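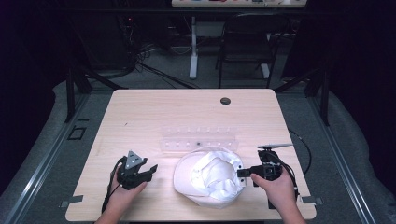 **Why would a town of 2427 people keep its own flour mill?** The bakeries in Astby wanted fresher flour than the distributor could bring them, and the old mill building was still standing.

The mill on Drorum Street closed in the spring the grain elevator burned and stayed shut for 30 years. Zamfira Bucur bought it with a bank loan and the money from her mother's house. She had worked in a commercial mill out of state and knew what she was getting into with the roof, if not with the floor.

She runs it with Lenuța Dobre, who handles the buying. They take wheat from nine farms, all within an hour's drive, and the price is set in April before most of the crop is up. Farmers were slow to sign.

"They wanted to see if we'd last a winter," Dobre says. "So did I."

The stones turn 3 days a week. Whole wheat goes out the morning after it is ground. The white flour is sifted and rests longer, and it still comes out a little cream-colored, which bothered some customers at first. Bucur had one restaurant send back a full order over it. The same restaurant now buys the rye.

Hulero, the bakery across from the post office, switched over completely last fall. Its head baker had to rework every recipe. Local flour drinks more water, and it changes from lot to lot, so the shop bakes a test loaf with each delivery and writes the numbers on the bag.

Price is still the hard part. A five-pound bag costs more than twice what the supermarket charges, and Ursu, the diner by the highway, tried it for pancakes and went back to its old supplier within a month.

Bucur would like to add a second pair of stones. The building has room on the upper level, but the beams need work first, and the contractor can't start until after harvest.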